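Bunness Evening Program
Prop Styling for Table and Counter, Handout 3
30 Mar 2018

Read this before the practical. Last term most of you read it during the practical, and it showed.

1. The backdrop

Plain pale panels are the cheapest set you will ever build, and they still find ways to cost you an afternoon. Pale gray is seldom just gray: expect it to lean pink in one area and green in another. Then there are the seams. Two flat panels side by side make a dark line, and a dark line on a pale wall is what everybody looks at. Decide early whether it goes behind the basket, between the props, or out of the shot altogether. Leaving it to chance is also a decision, just a bad one.

2. The basket

Our class basket is orange, rectangular and woven, with a braided rim. The Prandier sheet (item 653 in the prop list) calls for "rustic warmth." Do what you can. Check three things:
- the gaps in the side walls, where light comes through
- the floor, which will look very bare with one item in it
- the rim, which wants to be level and rarely is

3. The striped item

Orange and cream, long, segmented. Half of you write "bread roll" on the inventory and the other half write "shrimp." I have stopped marking either one wrong. Suteo lists it under "assorted food." Whatever you believe it to be, its stripes are close enough to the basket's color that the two will either match or quarrel. Try it in and out.

Seams and surfaces first, then basket and striped item:

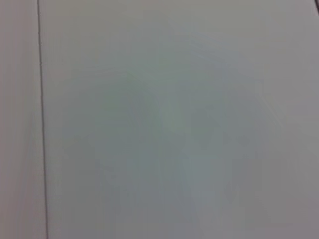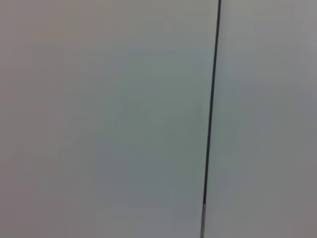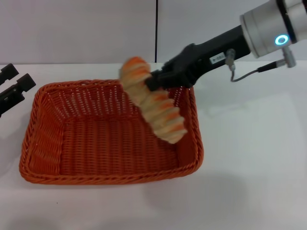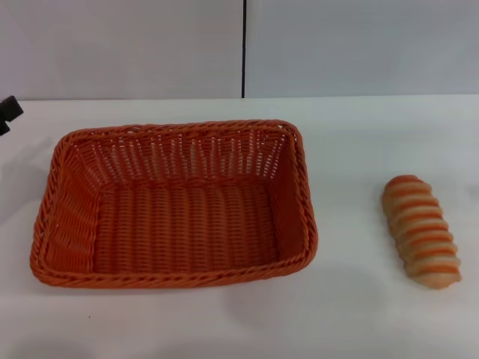

4. Exercise, 20 points

Lay out the basket and one food prop on the white table. Sketch two arrangements, one with the prop inside and one with it well off to the side. Mark the seam on both sketches. Under each, write one sentence on where the eye goes first. "Everywhere" will not be accepted again.

Hand in to the Hughes Room, tray 3. The June group gets the same basket, so please don't sit on it.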